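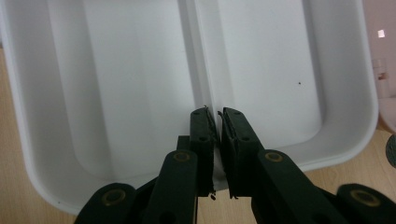
Two-compartment tray, white, on the wood table. Right side has a small dark speck on the floor.

2 Sep 2020
Filed under: Bench Notes / Trays & Sorting
3 comments | 19 shares

Subject: divided tray for the Destthorpe small parts, replacing the open bins.

Requirement is unchanged from the May entry. Two part types side by side, no mixing across the middle, and every part must be reachable with a fingertip along the wall. The open bins failed the last point. Washers stood up in the square corners and had to be picked out with a scriber.

The white tray has rounded corners and sloped walls in both compartments. Floors are flat. The divider is a raised ridge, narrow at the top, which is good for floor area and leaves little for a label. Retno wants the labels on the outer rim. Agreed, right side, where the lip is broad.

Load test, M4 washers left, M4 nuts right. Left compartment filled to 1239 g and slid the length of the table by the rim. No washers over the ridge. Repeated with the right side empty, same result. Tipping the tray toward the operator sends parts over the ridge well before they reach the rim, so the tray is to be slid and not carried when full.

Pick test, Khairul: 70 washers out of the left side one at a time, 94 s. Same quantity from the old bin was slower, but I did not write the figure down. To be repeated.

Glare. The plastic is glossy and the overhead lamp reflects off the walls. Zinc parts are harder to see against it than brass. Afiq suggested a gray liner on the floor. Not keen, a liner edge will trap washers again. Try moving the lamp first.

Cleaning: wipe both floors before loading. The speck on the right floor has not been identified. Could be swarf, could be a mark in the plastic. Check with a fingernail and note the result under this entry.

Open items
- label stock for the rim (Retno)
- repeat pick test with old bin, same washers (Khairul)
- lamp position
- ask Zukico whether the tray comes with a lid
- decide on quantity for Majimbun bench, Nabila to confirm shelf depth

D. Pattinasarany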